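Cadthorpe Freestanding Utility Sink
Sold by Jetanstead Home & Workroom

Product code: CT-17
Finish: white
Availability: in stock, ships from our Dorberg warehouse

Overview

The Cadthorpe is a sink and cabinet in one piece, made for rooms that were never planned as kitchens. People buy it for studios, workshops, garages, break rooms and basement apartments. It has a rectangular basin, a back ledge wide enough for soap and small items, and a closed cabinet under the bowl. You need a cold supply, a hot supply if you want one, and a drain connection. Nothing is fixed to the wall apart from two safety brackets, so it can go in at the end of a lease and come out again.

It is sold with the Lundgren flexible faucet. The faucet can be left off the order if you already have one that fits a single-hole ledge.

Where it works

The unit suits a large shared room where storage, work space and washing up all have to fit along the walls. Overhead lighting is usually fine for a sink in this kind of room. If your ceiling is high, as it often is under open beams, think about a small lamp over the ledge, since light from a tall ceiling throws your own shadow into the bowl.

Plan for a place to put things down. The Cadthorpe has no drainboard. Most of our customers set a table or a low counter next to it, and keep lidded bins close by for towels and supplies. 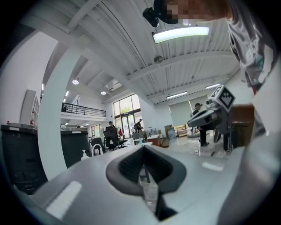 Open room with a beamed ceiling, tall white shelf unit and black bins with gray lids.

Leave 7 inches clear on the side where the shutoff valves will be. The cabinet door needs its full swing, and you'll want to get a wrench in there without moving the unit.

The basin

The bowl is one piece with the ledge, so there is no seam around the rim to scrub. The corners are rounded on the inside. The floor of the bowl slopes to the drain, but the slope is slight and a bowl or a pan will sit on it without sliding much.

The basin is meant for everyday washing up: plates, mugs, brushes, paint trays, a frying pan. A pan with a long handle will rest with the handle over the front rim. That's fine for washing, but don't leave a heavy pan propped that way overnight. Cast iron should be lowered in, not dropped.

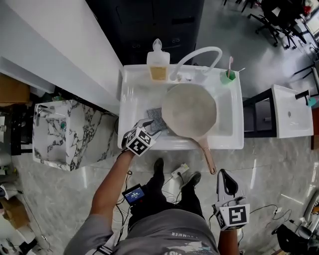 Frying pan in the white basin, with a gray mesh pad for scrubbing. Pump soap and a green cup on the back ledge.

The faucet

The Lundgren has a flexible spout that bends and stays put. Pull it up and over to fill a bucket standing on the floor of the basin, or bring it down close to rinse the corners. Swing it to one side when you're putting something large in the bowl. It is rated for 200 bends a day, and we have not had one back for a loose spout.

The screen at the tip unscrews by hand. Clean it every few months if you have hard water.

Care

Wipe the bowl with dish soap and a soft cloth or mesh pad. Steel wool will dull the finish. Tea and coffee marks come off with baking soda and warm water – leave the paste on for 17 minutes or so and rinse. Keep bleach off the faucet.

Nonstick and stone-look pans should be washed with the same soft pad. Steel wool is bad for both.

What's in the box

Basin with molded ledge
Cabinet, flat packed
Lundgren flexible faucet and two supply hoses
Drain, strainer and trap
Two wall safety brackets with screws

Soap dispenser, cup and bins are not included.

Specifications

Basin shape: rectangular
Faucet holes: one
Maximum load on cabinet floor: 200 lb
Assembly: two people recommended
Price: $300 with faucet

Delivery and returns

Orders go out on a pallet. The driver brings it to the door and no farther, so have someone there to help you carry it in. Check the basin for chips before you sign. Unused units can come back for a refund if the cabinet has not been assembled. Return shipping is paid by the buyer unless the unit arrived damaged.

Orders placed in January may take an extra week, as the warehouse closes for stock count.

Questions

For help with hose lengths, drain height or spare parts, ask for Yolotzin Manríquez on the parts desk. Have the product code ready, along with the height of your drain outlet measured from the finished floor. Replacement strainers, faucet screens and door hinges are kept in stock.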